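Lista de inspeção – garra manual Litard, posto Beddoe
Data: 2022-09-30
Intervalo: 1000 ciclos (pads), 4000 ciclos (pivôs)
Contador à entrada: 1635

1. Pads de contacto azuis: OK. Sem descolamento. Limpos com álcool isopropílico.
2. Pinos de pivô: OK. Folga dentro da tolerância. Não lubrificar antes dos 3000 ciclos.
3. Braços e barras de ligação: OK. Sem fissuras nos recessos.
4. Simetria de abertura: A VIGIAR. A mandíbula direita fecha com ligeiro atraso; já anotado em agosto.

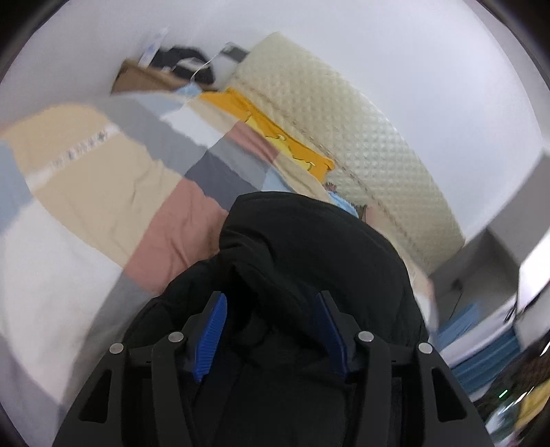
Ponto 4: mandíbulas abertas junto a um casaco preto acolchoado, sobre a cama.

5. Ensaio com têxteis volumosos: OK. Repetir com tecido fino após a troca de pads.
6. Lente: OK. Vidro sem riscos, fixação apertada.
7. Parafusos do punho: REAPERTADOS. Faltava trava-roscas num deles.

Pendente: pedir jogo de pads à Dreltach (ref. Zudthorpe). Até à troca, verificar o ponto 4 no início de cada turno.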